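February, by Frans Van Hecke

Speaker notes: what Wundale thinks a road is

Right, hello! Start with the dust. Our planner at Alden learnt its kerbs from 4,000 tidy streets, and then we gave it a concrete one with a pale, dusty coating and tyre tracks curving up the middle. (Pause, let them look at the white thing by the right kerb.) 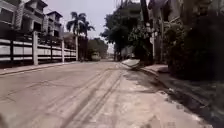 PERCEPTION

Ask the room: steer round it or drive over? Wundale's obstacle score was 97, so it swung wide. The tracks bothered me more, as the lane finder loves a dark line and will happily follow one. We now drop any line that doesn't agree with a kerb over 32 frames.

Next bit, shade. Tree shadows all over the right lane, and a motorbike with a tall boxy load heading away from us in it. 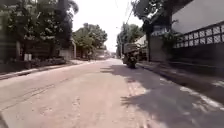

The old tracker wanted a bike to be bike-shaped, so I let it keep a vague "something moving" label for 8 frames before it has to choose. Thank Van Rooij for the log viewer, then demo!

Contact: Frans at the Ultitz desk | © Alden | Back to top

We use cookies to remember your settings. Accept / Manage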